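Sorting the small stuff

I finally got to the small parts in June. By small parts I mean everything that had been living in the bottom drawer of the hall cabinet and in two shoe boxes on top of it: building bricks, pegs, game pieces, plastic connectors from a marble run we no longer have most of, beads, the odd wheel. My kids are past the age of playing with most of it, but my sister's are not, and they come over often enough that I don't want to give it away.

The old system was no system. Things went into whatever was closest. If you wanted the marble run you dumped a shoe box on the rug and picked through it, and then everything went back in the same box with some lint added.

I had read a few posts about people who sort by color, then by size, then by type, with a label on each drawer. One woman had her collection down to 2,103 pieces and knew it because she keeps a spreadsheet. I don't want to do that. I wanted something a seven-year-old could put away without being told twice.

So the first decision was bins over drawers. Drawers look better, but they stick, and the kids pull them all the way out and leave them on the floor. An open bin can be carried to where they are playing and carried back. I went with off-white plastic ones in two sizes, with handle cutouts. I tried clear ones years ago and they looked messy no matter how neat the inside was. They also cracked at the corners.

The second decision was to do it on a table. I have always sorted on the floor and my knees are not what they were. With a table you can see what you have, and pieces that roll away tend to stop before the edge if the surface isn't too slick. I cleared it completely before I started, mail and fruit bowl included. I'd recommend working in the morning if your table is near a window. By late afternoon I was mixing up the dark blue pieces with the black ones.

My rule for which bin gets what is simple. The bigger bin is for things that go together and come apart. The smaller bin is for everything that gets used with something soft or messy, like play sand or dough or scraps of felt. I keep those apart so that I only have one bin to wipe out. It took me a couple of tries to get there. First I had a bin per toy, but that made too many bins, and half of them had hardly anything in them. 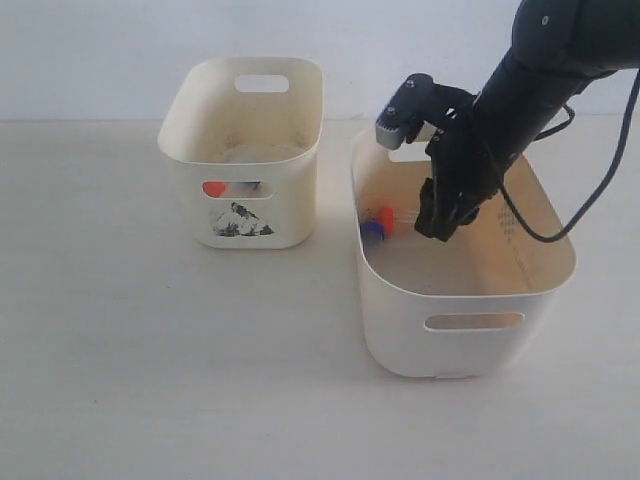
The other thing I changed was how full I let them get. When a bin is full to the top, the kids dig, and when they dig, pieces end up all over. I now stop short of the rim. If there is more than that, something has to go, or it goes up to the closet shelf and gets swapped in later. The swapping works better than I thought it would. Toys that have been out of sight for two months are treated like new ones.

I also stopped taking everything apart before putting it away. I used to pull every brick off every other brick, because the storage posts say to. It takes forever and it hurts your thumbs. If two pieces are stuck together they can stay stuck together. Whoever plays with them next will either use them that way or pull them apart, and in the meantime I have my evening back.

For washing, I did the hard plastic pieces in a mesh laundry bag in the sink with dish soap, then spread them on a bath towel overnight. Don't put them in a bowl to dry. I did that with the first batch and the ones at the bottom still had water in them the next day. Anything with a sticker on it I wiped with a damp cloth. Beads I rinsed in a strainer, and lost a few down the drain anyway.

Vasanthi Dewan left a comment on my pantry post asking whether I label bins like these. I don't label the kids' ones. My niece can't read well yet and my nephew doesn't look. What works for us is that each bin always goes back to the same spot on the shelf, and the two sizes are different enough that they can't be confused. For the closet shelf I do use a strip of masking tape with a marker, since by the time I take something down I have forgotten what I put up there.

In the end I gave away one grocery bag of things, mostly duplicates and sets with too much missing. The marble run I kept, although it is down to one short run and a funnel. The whole job took a morning and part of an afternoon, plus the drying. The shoe boxes went out with the recycling and the bottom drawer now has table linens in it.

What I haven't worked out is the cards and paper game money. They don't belong in an open bin - they bend, and the little ones like to chew the corners. Right now they are in envelopes inside a cookie tin. If you have something better, leave a comment. I'd prefer it not be another thing with a lid that needs two hands.

Next I'm doing the craft shelf, which is mostly dried-out glue.

Contact | © All text and photos belong to the author | Back to top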